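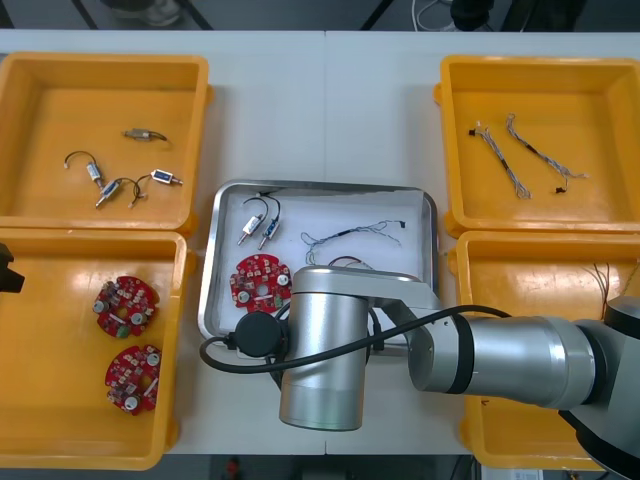 What is a valve?

A valve is a gate for water, air or gas. It opens to let the flow through and closes to stop it. Your kitchen tap is one, and you turn it by hand.

Valves that work by themselves

A solenoid valve is opened by electricity. Inside is a coil of wire. When current runs through it, the coil becomes a magnet and pulls a small metal rod out of the way.

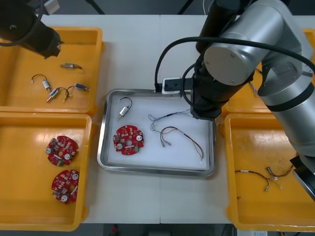
When the current stops, a spring pushes the rod back. Your washing machine fills this way.

Who tells the valve?

A circuit board does. It sends current at the right moment - and cuts it off again.

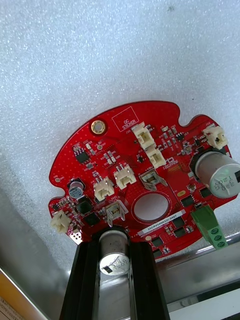 Storing a bit of charge

Electricity doesn't always arrive evenly.
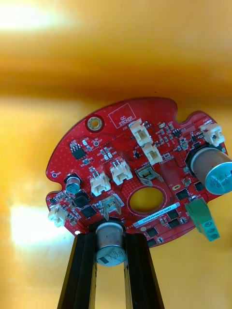

A capacitor helps by storing a little charge and letting it go when it's needed. Many are tiny. The silver can on this red board is a big one, and the dark stripe on top marks its polarity.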